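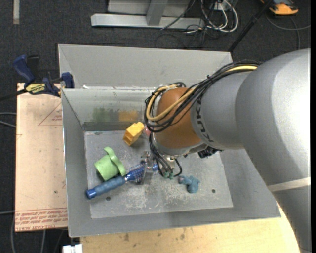 Grey metal bin, in use with a mixed load.

Clavell Open Metal Bin, Grey

A plain, open-topped metal bin for the odds and ends that have no drawer of their own. Hairbrushes, cups, small toys, bath things, the contents of the hall table: it takes them all in one layer, so you can see what you have without digging. It comes in grey only.

The Clavell is the bin we sell most to people sorting out a family bathroom or a playroom. It has no lid and no dividers. If you want compartments, see the Gerberg tray set, which is made to stand inside it.

What it suits

The bin works best for light, bulky things of awkward shape. A round hairbrush is a good test of any storage box, as the bristled end tends to catch on fabric baskets and wire mesh. On a flat metal floor it lies where it is put and lifts out cleanly. Cups and beakers can go in upright or on their sides.

We would not use it for loose change, hair grips or building bricks of the smallest kind. They slide into the corners and are a nuisance to pick out. Put them in a small pot first and stand the pot in the bin.

It is not meant for food without a wrapper, or for anything that leaks. The seams are not sealed.

Sorting a mixed bin

Most customers buy one for a shelf and find it has filled up with everything by the end of the month. Our usual advice is to tip the lot out on a towel, put back only what belongs in that room, and lay the long things in first. Brushes, combs and wooden spoons go along the floor of the bin. Cups and rounded toys sit on top or beside them. Leave a gap wide enough for a hand, or you will end up taking out four things to reach the fifth.

If two or more children share, a bin each is easier to live with than one large one.

Details

Colour: grey
Material: painted steel
Depth: 40 cm
Maximum load on a fixed shelf: 40 kg
Lid: none
Feet: four clear stick-on pads, supplied loose in a bag
Assembly: none

The pads are worth fitting if the bin is going on a painted or varnished shelf. Wipe the underside with a dry cloth, press each pad on and leave it overnight before you load the bin.

Care

Wipe with warm water and a little washing-up liquid, then dry with a cloth. Do not use scouring powder or wire wool, which will take the paint off. Small scratches on the floor of the bin are normal with use and do no harm — if one goes through to bare metal, dab it with the Dumach touch-up pen in grey before it has a chance to rust.

Do not leave wet flannels or sponges in the bin. Hairbrushes that have just been washed should be dried bristles down on a towel before they go back.

Goes with

Gerberg tray set, three trays, for smaller items
Carvalho label holders, clip-on, pack of ten
Dumach touch-up pen, grey

The Carvalho holders clip over the rim and need no glue. They take a card or a strip of paper, and the clips are wide enough for gloves if the bin is kept in a garage or shed.

Ordering

Bins are sold singly. Schools, nurseries and care homes ordering 100 or more should use the trade form, as these go out on a pallet and need someone at the delivery address to sign. We hold up to 3000 in stock and single orders normally leave the next working day.

Returns are accepted unused and in the original carton. Bins with the foot pads already fitted can't be resold, so please check the size on your shelf first.

The next delivery of tray sets is due on 19th September. Bins are in stock now and can be ordered separately.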